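Jun 1, 2019

Quick one, have to be out of the house by 2 and I haven't even showered. Writing this on the edge of the bed in the spare room, which is finally a room again and not a snack bar with a mattress in it.

So. Gonzalo's cousins left last night for Mitport. Lovely people. Would have them back in July, already told them so. But the floor in here! Wrappers, paper, a bottle, more wrappers. I opened the door this morning with my coffee and shut it again. Went and did the dishes first. Then paid the Hinrichs bill, which was not even due. Then no more excuses.

Started with the trash, always start with the trash, otherwise I end up refolding a blanket for half an hour and feel like I did something. Black bag on the carpet between the bed and the sofa bed, everything goes in. Brown paper first, the stiff kind that won't stay down. You push it in and it comes back up out of the top at you. Pushed it again. Same. 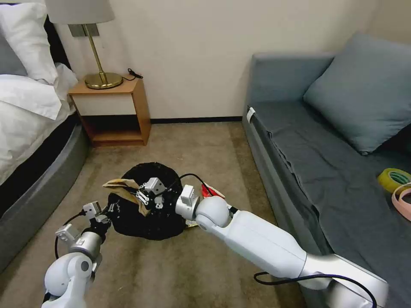 Should have torn it up first. Mom always tore everything up, boxes, bread bags, the newspaper, and she'd get a whole week into one little sack. I just shove. Thirty-some years of watching her and I learned nothing.

Anyway. Also thinking the whole time about the Drakthorpe thing and whether I should call them back. I don't want the hours. I do want the money. Went around and around on it while staring at the carpet, no decision. Will ask Demetrio, he'll say take it, he says take everything.

Carpet in here is a pain for this. Beige, so you'd think every crumb would show, but no, crumbs just sink. The big stuff is easy. Bottle with the green label, I went back and forth on whether that goes in with the rest or out to the recycling. We are supposed to seperate. I do, mostly. Depends on how many stairs I've done that day.

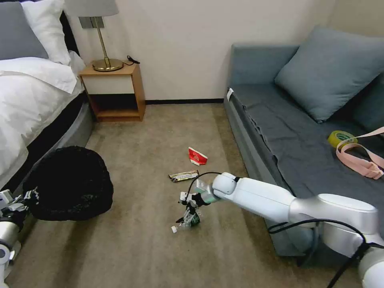 And the snack bars, who brought those? Gonzalo says not his cousins, they don't eat sweet things. Well somebody does. Found out the big box in the pantry is down to 2, and I bought 16. Not mad. Just would like to have had one.

Note to self, put a wastebasket in here BEFORE people come, right by the bed where they can't miss it. If it's across the room it may as well be in Alelside. People in bed with a book and a bag of chips are not getting up. I wouldn't either.
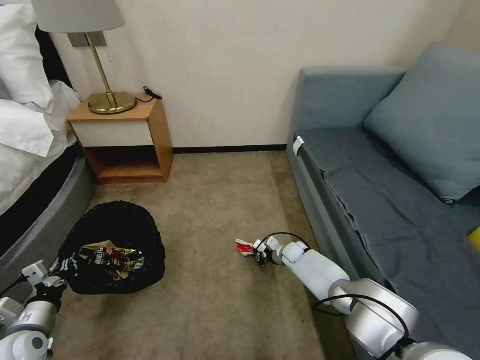 Snack bag in, red and white one on its way. Spare room, Saturday chores came early.

Next thing was the bed. Duvet half down the side and all bunched up, so that gets stripped, cover in the wash, pillowcases too. Washer takes forever on hot. Left the lamp and the nightstand for the end, quick wipe, there's a black cord coiled up on there and I have no clue what it's for. Left it. Somebody will text about it.

Sofa bed I have opinions about. It was 2000 with the delivery and I said at the time it's too much for a thing people sleep on four nights a year. It does look nice, I'll give it that. The fabric creases if you so much as look at it though. Smoothed it, sat on it to tie my shoe, creased again. The big blue cushion goes back in the corner where it lives.

Vacuum still to do. Bag in the vacuum is full too, naturaly. New ones are in the hall closet behind the paint, I think, or we used the last one at Easter. Check that before buying more, last time I ended up with three packs of the wrong size.

Oh and called Demetrio at lunch about Drakthorpe and got a trash lecture instead, because I made the mistake of mentioning the bottle.
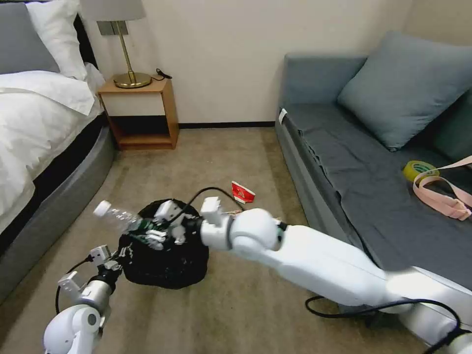 Demetrio Salcedo says never put bottles in the bag at all, line them up by the door as you go and take them down by hand, they're mostly air and they fill the thing up before you've got any real garbage in it. And use two small bags, he says, a big one only splits on the stairs and then you're cleaning twice. He went on like that for 30 minutes. He has a system for cans too. I said uh huh and ate a cracker.

He's right about the stairs, ours split in the spring and there was coffee grounds down to the second landing. Will not be telling him that.

On Drakthorpe he said take it. Knew it.

Washer just beeped. Cover to hang, hair to wash, vacuum tonight if I'm alive. Gonzalo Sarmiento owes me a box of snack bars.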